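ILLANO COURT TENANTS' ASSOCIATION
Minutes of the General Meeting
Held 4 August 2026 in the Ground Floor Meeting Room

Chair: Mahfuz Howlader
Units represented: 20
Quorum was present. The meeting was called to order at 7:00 p.m.

1. Minutes of the Previous Meeting

The minutes of the April meeting were approved with one correction. Under Item 5, "Auer Street gate" should read "Auer Street door."

2. Water Shutoff, North Riser

The Chair reported that the property manager, Drurnero Residential, intends to replace the shutoff valves on the north riser. Water will be off in the affected units for one working day. Written notice will be given to each unit at least 3 days ahead. Unit 12 asked that the notice also be posted by the elevator. The Chair agreed to pass on the request.

A member asked whether the south riser would follow. The manager has given no commitment. The item will stay on the agenda.

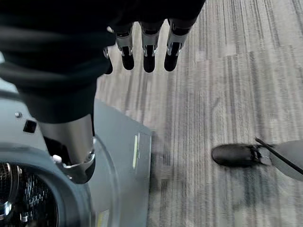
3. Laundry Rules

Members discussed the draft rules circulated before the meeting. The following points were agreed:

Hours of use will be 8:00 a.m. to 9:00 p.m. every day. The later closing time of 10:00 p.m. in the draft was removed at the request of the units on the first floor.

Finished loads may be taken out by the next user after 20 minutes. Items are to be placed in a basket — never on the floor.

Baskets kept by residents must carry a unit number. The association will not be responsible for unmarked items.

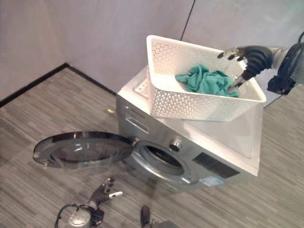 Washing machine with basket, Item 3.

Unit 7 proposed a sign-up sheet for weekend use. After discussion the proposal was put to a vote and was not carried. Unit 7 asked that its objection be recorded.

Motion: To adopt the laundry rules as amended. Moved by Unit 4, seconded by Unit 15. Carried.

4. Repairs Fund

The balance of the repairs fund stands at $800. The Chair presented a quote of $100 from Lulow Locksmiths for a new closer on the Auer Street door. Members noted that the door has failed to latch on several occasions and that the matter was first raised in April.

Motion: To accept the quote from Lulow Locksmiths and pay for the work from the repairs fund. Moved by Unit 9, seconded by Unit 2. Carried.

5. Bicycle Storage

Unit 18 reported that two bicycles without tags remain in the rear passage. Tags are available from the manager's office. It was agreed that a further notice will be posted, and that the manager will be asked to remove untagged bicycles after that notice expires. Unit 3 asked that strollers be exempt. Agreed.

6. Other Business

Unit 11 raised the matter of packages left in the lobby overnight. Referred to the next meeting.

Action Items

Chair — forward the request on the elevator notice to Drurnero Residential; confirm the work with Lulow Locksmiths.
Unit 4 — prepare a clean copy of the laundry rules for posting.
Unit 18 — draft the bicycle notice.

The meeting was adjourned at 8:15 p.m.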